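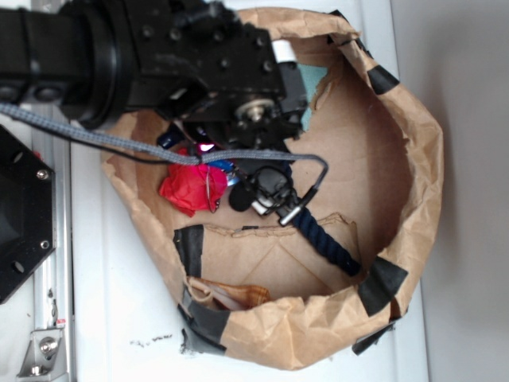 Seit November verbringe ich meine Freitage damit, einem Arm beizubringen, in eine Tüte zu greifen. Meine Mutter fragt am Telefon regelmäßig, ob ich noch promoviere, und ich sage ja, weil die ehrliche Antwort länger dauert.

Die Aufgabe klingt wie etwas, das man Zweijährigen gibt: Hol das eine Ding aus der Papiertüte. Unser Projekt heißt Surkine, die Lernsoftware dahinter Vukley, und Vukley will Beispiele. Ein Beispiel geht so: Ich sitze am Führungsarm, bewege ihn, der große Arm macht alles nach, Gelenkwinkel und Kamerabilder laufen mit, am Ende drücke ich auf ein Pedal. Dann packe ich die Tüte neu und fange von vorn an. Eine Sitzung hat 30 Durchgänge. Ich hatte mir das mal als die entspannte Hälfte der Arbeit vorgestellt.

Das Schwierige an einer Tüte ist, dass sie mitmacht. Eine Kiste steht da und ist eine Kiste. Papier gibt nach, knickt, reißt, und nach einer Woche hat man einen anderen Behälter vor sich als am Montag. Unsere ist inzwischen so oft mit schwarzem Klebeband geflickt, dass Afiq Chong vorgeschlagen hat, sie als Koautorin aufzunehmen. Ich wollte sie längst wegwerfen. Afiq ist dagegen, und leider hat er recht: Die glatten, frischen Tüten vom Anfang haben uns ein Modell beschert, das mit glatten, frischen Tüten hervorragend zurechtkam und bei der ersten Falte am Rand erstarrte wie ein Tourist vor dem Fahrkartenautomaten.

Also bleibt sie. Auch der hochstehende Papierfetzen in der Mitte bleibt, an dem der Greifer sich gern verhakt. Den habe ich zweimal flachgedrückt und zweimal einen Kommentar im Protokoll gefunden: »bitte nicht aufräumen«.

Zum Inhalt. Wir mischen Sachen, die sich beim Anfassen möglichst verschieden benehmen. Stoff ist am gutmütigsten, man erwischt immer irgendeinen Zipfel. Das glänzende blaue Teil rutscht weg, sobald man es schräg nimmt. Am meisten hasse ich das dunkle Seil. Es ist so dick und steif, dass man beim Herausziehen die halbe Nachbarschaft mitnimmt, und dann sitzt man da und überlegt, ob das nun als Erfolg zählt. Nach unseren Regeln: nein. Nach meinem Gefühl um halb sechs abends: unbedingt.

Über diese Regeln haben Nivaldo Trindade und ich länger gestritten als über irgendetwas Technisches. Nivaldo wollte anfangs nur saubere Griffe im Datensatz. Rein, zu, raus, Pedal. Ich habe brav alles gelöscht, was hässlich aussah, und war ein bisschen stolz auf meine Sammlung. Das Ergebnis war ein Arm, der genau einen Versuch kannte. Ging der daneben, stand er mit geschlossenem Greifer über der Tüte und wartete auf bessere Zeiten. Er hatte ja auch nie gesehen, was man in so einem Fall macht.

Jetzt lassen wir Fehlgriffe drin, solange ich mich daraus befreie, ohne dass jemand von Hand eingreift. Es gibt sogar eine Quote: In jeder Sitzung müssen mindestens 5 Durchgänge eine Korrektur enthalten. Absichtlich danebenzugreifen ist übrigens erstaunlich schwer, wenn es nicht wie schlechtes Theater aussehen soll. Ich habe mir angewöhnt, nach der Mittagspause aufzunehmen, da kommen die Fehler von selbst.

Was ich unterschätzt habe, ist das Kabel. Es läuft grau und geflochten am Arm entlang bis nach unten zum Greifer und hängt bei manchen Stellungen quer über der Öffnung. Für mich ist das ein Ärgernis, für Vukley war es eine Zeit lang offenbar ein Orientierungspunkt. Als wir es einmal anders verlegt hatten, brach die Trefferquote ein, und ich habe einen ganzen Nachmittag die Kalibrierung verdächtigt. Seitdem wandert das Kabel zwischen den Sitzungen ein Stück, und das steht auch so im Protokoll, gleich unter »Tüte drehen«.

Auf dem Zettel neben dem Pedal steht momentan:

- Inhalt ausschütten, schütteln, neu einfüllen (nicht legen!)
- Tüte drehen
- Kabel anders
- Zielobjekt auslosen, auch wenn es wieder das Seil ist
- nach 35 Sekunden abbrechen und speichern

Den letzten Punkt gibt es wegen mir. Ich habe einmal so lange nach einem Stück Stoff gefischt, dass Nivaldo sich die Aufnahme mit Kaffee angesehen hat.

Nächste Woche kommt eine zweite Tütensorte dazu, mit anderem Boden, und Afiq möchte außerdem testen, ob die Beispiele aus unserem alten Vorläufer Odau noch zu gebrauchen sind. Die hat damals jemand mit sehr ruhiger Hand aufgenommen. Ich habe mir ein paar angeschaut und sofort schlechte Laune bekommen. Kein einziger Fehlgriff, alles wie aus dem Lehrvideo. Taugt vermutlich nichts.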